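# Contamination in Mixed Waste Bins at Zastgate Hall

Project report, group 2
Authors: Ruben Vermeulen, Cosmin Lazăr
Supervisor: Emil Kälin

## 1. Background

Zastgate Hall sends its general waste to the Bronbridge transfer station. The hall pays by weight, and loads with a high share of recyclable material are charged at a higher rate. In April the residence office asked for an estimate of how much packaging ends up in general waste and which kinds are most common.

Earlier work on the same building (Widmer, internal report) used weight alone. Weight understates film and foil packaging, so we counted items as well.

## 2. Method

Bags were collected from the shared kitchens and corridors at 7 a.m., before the regular pickup. Each bag was labeled with floor and room type, weighed, and opened on a plastic sheet in the loading bay. Items were sorted into five groups:

- rigid plastic, including lids and tubs
- film and snack packets
- paper and card
- metal and glass
- food and other

Pieces smaller than a bottle cap were left out of the count but stayed in the weight. Packets made of more than one material were placed under film. This rule was agreed with Ferdinand Hofstetter at Rilcombe, who handles the sorting contract – his staff treat such packets as non-recyclable.

## 3. Results

The count covered 3229 items from 92 bags. Film and snack packets were the largest group by number and the smallest but one by weight. Food and other led by weight on every floor. Rigid plastic was concentrated in the kitchens, paper in the corridors.

Bags from the ground floor were heavier than the rest. We did not separate liquid from solid waste, and half-full drink bottles probably explain part of the gap.

## 4. Limits

All bags came from one building during term. Two labels were lost during sorting, and those bags are included in the totals but not in the floor comparison. Sorting was done by both authors without a cross-check, so the line between film and rigid plastic may have shifted between sessions.

## 5. Next steps

A repeat count in the Nieto wing would show whether the floor pattern holds. We suggest a fixed sample of 200 items per room type and a second sorter for a share of the bags.

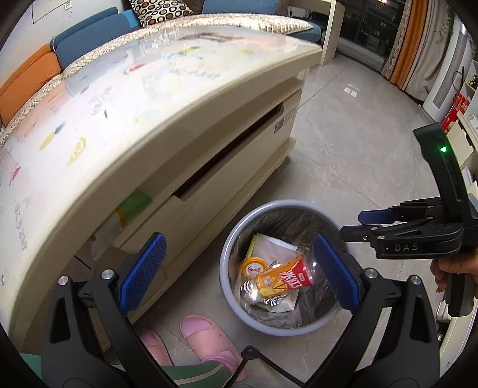
*Figure 1. Lined bin with a snack packet (film) and a round lid.*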